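인쇄하기 | 이메일로 보내기
공유 153 댓글 2

[보도자료] 호뭄(Homum), 7월 한 달간 '도시락 싸는 동네' 캠페인 시작합니다

안녕하세요, 호뭄에서 홍보를 맡고 있는 카냐랏 위리야입니다. 보도자료라고 하면 괜히 딱딱해지는데, 저는 그냥 평소 말투로 쓸게요!

저희가 7월부터 직장인 도시락 모임을 엽니다. 작년에 사내에서 조그맣게 해 봤는데 반응이 생각보다 뜨거워서(저도 그때 처음으로 계란말이를 안 태우고 말아 봤어요) 올해는 동네 분들께도 문을 열기로 했어요. 신청은 선착순 200명이고 참가비는 없습니다. 신청하신 분께는 여름 반찬 레시피 책자를 보내 드려요. 레시피는 요리 강사 시리폰 깨우마니 선생님이 써 주셨는데, 오이무침 편은 제가 벌써 네 번이나 따라 했습니다.

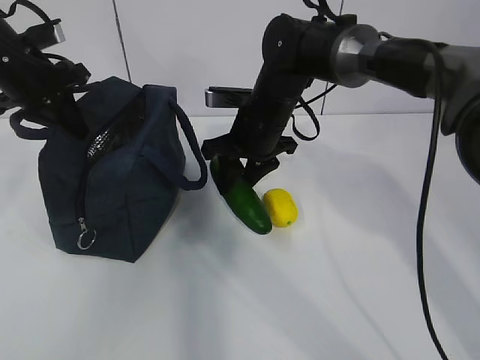
점심시간인 낮 12시에는 실리(Silley) 2층 라운지를 열어 둡니다. 각자 싸 온 도시락을 들고 와서 드시면 되고, 반찬을 바꿔 드셔도 좋고 혼자 조용히 드셔도 괜찮아요. 전자레인지는 두 대 있는데 12시 10분쯤이면 줄이 꽤 깁니다. 여름이라 상하기 쉬운 음식이 걱정이시죠? 밥은 완전히 식힌 다음 뚜껑을 덮고, 아이스팩은 반찬통 위에 올려 주세요. 마요네즈 들어간 샐러드는 저라면 7월엔 안 쌉니다.

이번 캠페인을 기획한 토모스 베도 팀장님은 "사 먹는 점심도 좋지만 일주일에 한 번쯤은 내가 먹고 싶은 걸 내가 싸 보자는 마음으로 시작했다"고 하시네요. 팀장님 도시락은 늘 볶음밥이에요.

신청은 호뭄 안내 데스크나 이메일로 받고, 단체로 오실 분들은 누안찬 분추 매니저에게 미리 말씀해 주세요. 자리를 붙여 놓을게요. 그럼 라운지에서 봬요!

문의: 호뭄 홍보팀 카냐랏 위리야 (내선 736)

인쇄하기 | 이메일로 보내기 | 공유하기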